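Open Afternoon Fills the Test Kitchen at Floreo

The people at Floreo opened up their test kitchen in Tindden on 27th June, and it is fair to say they had not planned on 134 visitors turning up for a room that holds maybe a quarter of that. Groups went in by turns, the line ran out past the bike racks, and there was plenty of lemonade and good humor to keep everyone going while they waited.

What most folks came for was the kitchen helper the company has named Urow, an arm with a two-fingered gripper that is learning to clear up after a meal. It spent the afternoon on everyday jobs — picking up drink cans by the sink, moving cups, putting a sponge back where it belongs — and the younger visitors got to choose which job came next, which they took very seriously indeed.

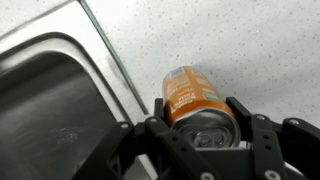 Leopold Thaler asked whether it could manage in a kitchen as cluttered as his own, and was told that this is just what the team is working on. Urow has practiced 1,000 pickups so far, and the plan is to reach 2,000 by October, with a good many of them in borrowed home kitchens around town.

The team from Ghasemi, the workshop that builds the gripper, had brought spare fingers along for people to handle, and stayed a good hour past closing to answer questions. Anyone who missed out can leave a name at the front desk for the next open afternoon, which will be held in the fall.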